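Érable (bois)

Le bois d'érable est le bois d'œuvre tiré de plusieurs arbres du genre Acer. Clair, fin et d'une remarquable douceur au toucher, il compte parmi les essences les plus appréciées des ébénistes, des tourneurs et des luthiers.

Caractéristiques

L'aubier, d'un blanc crème, se distingue à peine du cœur chez l'érable sycomore. Le grain est serré, les pores presque invisibles à l'œil nu, et le fil dessine parfois des ondes superbes : on parle alors d'érable ondé, très recherché pour le dos des violons ! Les planches se collent fort bien chant contre chant, ce qui permet d'obtenir de larges panneaux.

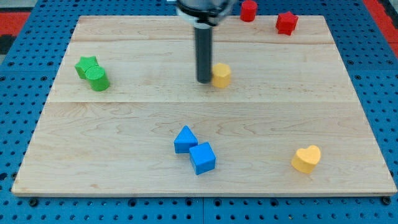 Panneau en planches d'érable, au veinage sinueux, avec un bloc hexagonal jaune.

Séchage et travail

Le séchage demande de la patience -- l'érable bleuit ou grisaille s'il reste empilé sans air. À la scierie de Misgate, les plateaux sont dressés debout dès le mois d'octobre, puis empilés sur tasseaux. Une fois sec, le bois se tourne à merveille et prend un poli magnifique.

Usages

Parquets, plans de travail, jouets, manches d'outils : la liste est longue. L'atelier Fustidier, à Duda, en a fait sa spécialité et conserve une collection de 352 échantillons, dont 36 d'érable moucheté. Certains proviennent d'arbres âgés de plus de 200 ans.

Voir aussi

Érable sycomore
Érable plane
Lutherie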